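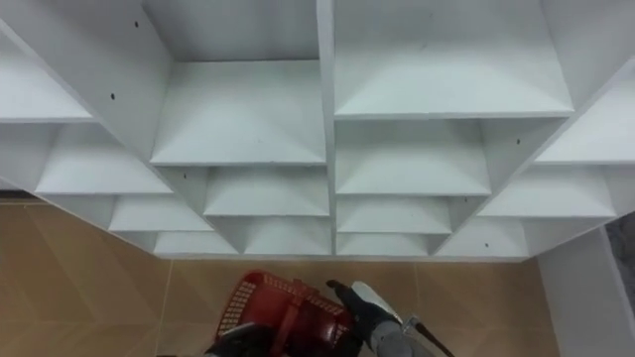
Feka café in Sisham - new lunch menu
Food & Drink > Eating out locally

marrowfat
Went to Feka on Saturday and they've dropped the soup! It's all flatbreads now, apart from a bean stew that I didn't fancy. Mine was lovely (goat's cheese, bit of honey) but I did miss my leek and potato.

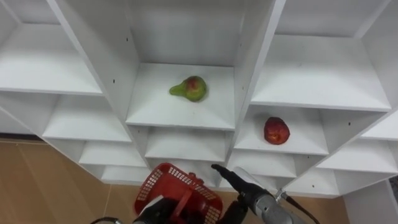

Also they've started shutting the kitchen at 2, so don't turn up late like my sister did.

Reply 1
tinpot_gravy
Disagree about the soup, it was always too salty. Had the lamb flatbread and I'd go back tomorrow. £10 with a coffee is fair for Sisham.
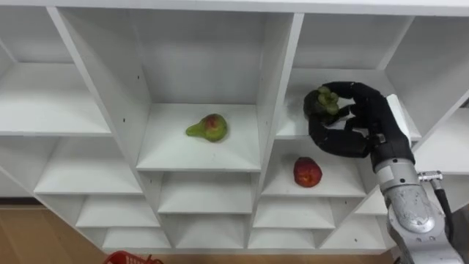

Reply 2
dilly62
Fair?? The Dreltance does a full roast for not much more - and you get a proper chair. I like the Feka lot but that's steep for bread.

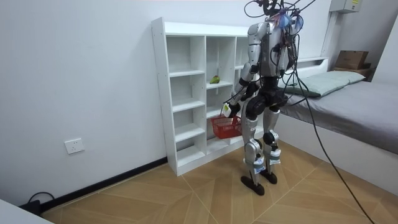
Reply 3
marrowfat
The Dreltance gravy is like varnish, dilly, sorry! Does anyone know if Feka still get their rye loaf from Björklund? Forgot to ask.

Reply 4
tinpot_gravy
They do, I bought one. Get there before 10 if you want it sliced.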